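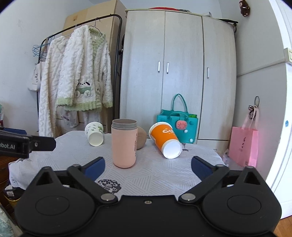
Last updated: April

Reading time: 2 min

Small table, cloth and cups – April entry, started 9:30

Purpose: settle a standard layout for the small table in front of the wardrobe, so that whoever sets it up next gets the same thing.

Cloth. The white-and-grey one with the diamond and chevron lines stays. Logo goes to the front edge. Overhang left and right to be evened out by eye. Ironing on medium took out most of the fold lines; one crease came back within the hour. The plain cloth from Rosenthal slid on the tabletop when pulled and is back in the drawer.

Tumbler. Pink, grey rim, center of the table, upright, lid off. Text on the right side as seen from the front. Weighed empty on the kitchen scale: 343 g. With water to just under the rim: 449 g above that. Lid is stored separately, top shelf of the wardrobe, right door.

Paper cups. Orange one on its side, to the right of the tumbler, mouth to the front. Leaf-pattern one further back on the left, tilted, mouth toward the cloth. Both roll if the table is bumped. Tried a dot of putty under the orange cup; it held but left a mark on the cloth, removed with dish soap. No putty from now on.

Brown round item sits behind the tumbler, partly hidden from the front. Leave it there.

Wardrobe. Keep all three doors shut during setup. The right one drifts open up to 30 mm if not pushed home – hinge screw needs a quarter turn. Wálter Villanueva has the long screwdriver.

To do:
– second cloth, same pattern, ask Flokance for price
– felt pads for the table legs
– replace leaf-pattern cup when the rim softens
– copy this layout to the Jernside folder

Stopped at 11.

Comments (3)

W. Villanueva: Screwdriver is back in the bench drawer. Hinge not done yet.

mk: Is the 343 with or without the lid?

W. Villanueva: Without. See the first line under Tumbler.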